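I gave up the car in June, when the lease ran out, and I said I'd write something once I'd been without it for a while. It's 01/01/2019 and I still don't have one, so I suppose it stuck.

The main cost was time. My commute from Iston was nearly 30 minutes by car. On the 94 it's longer, and longer again if the connection at Hayashi Road doesn't line up. I kept a note of my arrival times for the first few weeks and then stopped, as I was getting in when I needed to and the note was only making me cranky.

Groceries took more working out. I used to do one big shop on the weekend and fill the boot. Now I do two or three small ones on the way home, with a backpack and one cloth bag. Cat litter and potatoes are the heavy items. Chaminda Jayawardena next door has a ute and has offered to pick things up for me, and I've said yes to that twice, both times for potting mix.

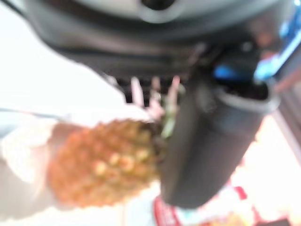 Riding in the dark was the part I put off longest. I bought a second-hand bike from Sabina Amarasinghe at work and for the first month I only rode it in daylight. Then I got proper lights, a white one for the front and a red one for the back, plus a little cheap one that clips to my bag. I wanted the clip-on in a colour I'd pick out straight away in a dark hallway, something like the bright blue glowing inside all that dark grey up there, but the shop only had red. I charge all of them on the kitchen bench on the same night I put the bins out. I've forgotten once and walked the bike home along the creek path.

Rain is less of a problem than people told me it would be. I have a jacket and overpants, and a spare pair of socks lives in my desk drawer. Wind is worse. There's a stretch past the Altetti tile warehouse with no trees or fence where I get off and push if it's blowing hard from the west.

As for money, I haven't done a full tally. The lease, rego, insurance and petrol are gone. The bike, the lights, one new tyre and the bus fares are in their place, and so is a taxi every so often — mostly to my aunt's, as there's no bus out there after dinner. I'm ahead, but I was also spending more on lunches for a while, so the bank balance doesn't show it very clearly.

I'll see how I go over the rest of summer. The back tyre needs looking at before then.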